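4.2 Folding the cloth and filling the tray

1. Clear the table and lay the white sheet over it. Overhang is fine.

2. Drop the fruit cloth in the middle, crumpled.
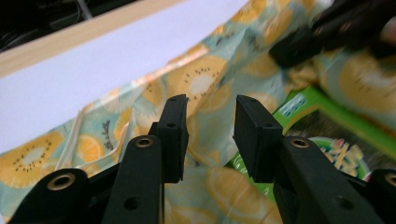 Creases are your opponent in this step. Smooth from the centre outwards, then square the corners. Use the kiwi slices as a guide – a whole one on the fold line should end up as two halves. Fold twice.

3. Stand the seaweed packet upright, holding it by its sides.

CAUTION: Squeeze gently. Seaweed crumbs are not covered by the Flundeck guarantee.

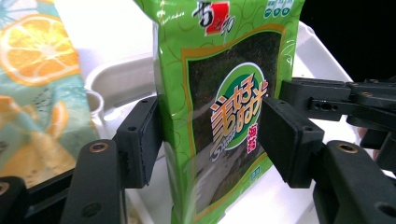
4. Put the packet in the tray and the cloth beside it.

NOTE: If the cloth springs open, go back to step 2 and take it less personally. 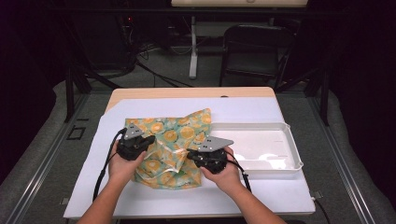

Allow 30 seconds for the whole step, or over 200 if Arnulfo Villanueva is helping.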